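Limsakul Street before the demolition, what stood at no. 31?

harbourlad
Posted January 11, 2026
My gran always said there was a dairy at no. 31 Limsakul Street, Dedport, with stables behind. Anyone remember it?

Fredy Urrego
It was a bakery. The dairy was up by the Grurncombe Road junction. I delivered papers down there and you could smell the bread.

mossop50
Smelling bread doesn't tell you which door it came out of. Have you got a directory entry, or is this memory again?

Fredy Urrego
Memory, same as his gran's. Skodau's had the shop next door, boots and shoes.

tansy_k
I've got a typed street list at home that says "31, Skodau, boots". So you're both wrong? Will dig it out.
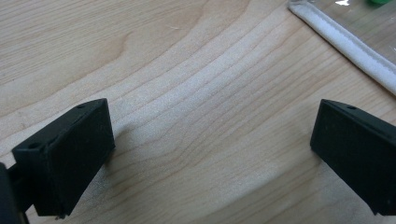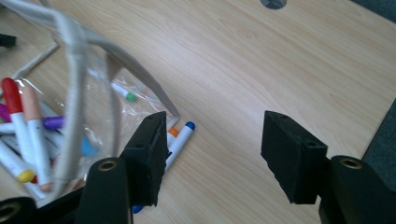
mossop50
Typed by whom, and when? Half the street was renumbered when they widened the bottom end. I wouldn't trust any list without a date on it.

tansy_k
No date that I recall. It gives 605 people for the street, which seems a lot for two short terraces.

harbourlad
I've seen 653 in a church booklet. No source given there either.

mossop50
Exactly my point. One gets copied out of the other with a slip of the pen and then it's "history".

Fredy Urrego
The renumbering only touched the even side. I lived at 50 and we had to change all our letters.

mossop50
The council plan I saw had both sides done. I'll go and look again, but I'm not holding my breath for a dairy.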